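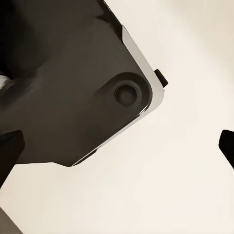 One of the grippers in the simulator, jaws open

I've been meaning to get over to the Dundwood open day for ages, and this July I finally managed it! It's a shared workshop at the end of a lane behind the bus garage, and I missed the turning twice (the sign is behind a hedge). Parking is free but it fills up early.

Most of the benches were what you'd hope for – a lathe being stripped down, a lovely half-finished canoe, someone re-caning chairs – but I ended up spending most of my afternoon in the back corner with Arsen Stelmakh and Petro Demchenko, who are building a pair of robot arms for Petro's kitchen at home. They call the project Kovusham and I forgot to ask why.

They've been at it for 9 months and a good part of that has gone on the computer side. Before they bolt anything to a real worktop they want the arms behaving in a simulated one, so they have two arms in a virtual kitchen and spend their evenings there. Petro's budget for the real thing is about 700 pounds, which made the chap next to me laugh out loud. Petro didn't seem bothered.

I sat down at the screen expecting a sort of wire drawing and got a whole kitchen, with a sink, a beige marbled worktop and a garden out of the window. I was very taken with the red wall panels and I'd have them in my own house tomorrow.
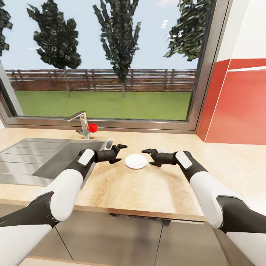 The job they're working on is picking up a plate, and I hadn't realised what a pain a plate is. It's flat and it's low, and if one arm gets there before the other the whole thing slides off sideways. Arsen keeps a notebook of every attempt and was on number 184 when I left. He let me have a go at the controls too, and I drove a gripper straight into the tap. He was very nice about it.

Tea was 50p a mug and the flapjack was excellent, so get there before three if you want any. Severyn Hladun was doing soldering lessons for children by the door, 6 at a time, and there was a queue all afternoon. My nephew came home with a flashing badge and a small burn on his thumb, extremely pleased with both. I've put my name down for the lathe induction.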